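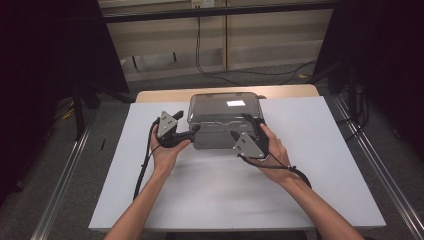
Progress report to the Jullard Fund
Shared kitchen containers pilot, Furtado Street
26th April

You asked for a plain account of where the reusable container pilot stands at its halfway point. I'll give you one, though it is less cheerful than the version Stoler put in their newsletter.

The grant paid for 3000 lidded containers, to be lent out by takeout places on and near Furtado Street and brought back to any of them. Ondis handles the washing and the pickup. All the containers were delivered on time and at the quoted price, and I have no complaint there.

Lending has gone well enough. Returns are where I start to doubt the figures. Ondis reports a return rate of 80 percent. That number counts a container as returned when it is scanned at a drop point, and a fair share of those scans come from the kitchens themselves, sending back stock that never went out the door. Dirceu Coutinho went through the April scans by hand and took those out. His figure is lower, and he is not yet willing to put it in writing until Ondis explains the double entries. I agree with him. We know that 946 containers have not been scanned anywhere since they were first lent. Some are surely sitting in kitchen cabinets, waiting to come back. I would not plan on it.

The deposit is part of the trouble. Stoler argued for keeping it low so people would sign up, and people did sign up. A low deposit also makes a cheap lunch box. We asked in writing for a trial at a higher amount in two of the shops and have had a polite answer with no date in it.

Washing costs have run up to 40 percent over the budget line. Ondis blames small loads. That may be true, but their contract has them choosing the pickup times, and they were the ones who picked daily runs. I have asked for the load sheets and received a summary.

On waste avoided, I have left the box on your form blank. The calculator Stoler recommends assumes every loan replaces one throwaway container. Several owners told us they still put a paper bag and a plastic sauce cup with each order, and one was lining the containers with foil.

What I would like from you:

Hold the second payment to Ondis until we have the load sheets and the corrected scans.

Let us move the unspent publicity money to the deposit trial. We have enough posters.

Leave the decision on a second neighborhood until the final report. Stoler would like it sooner – they have already drawn the map.

The shop owners are still on board, and two have asked for larger sizes for soup. I've told them to wait. Dirceu will send the corrected scan table separately once Ondis replies.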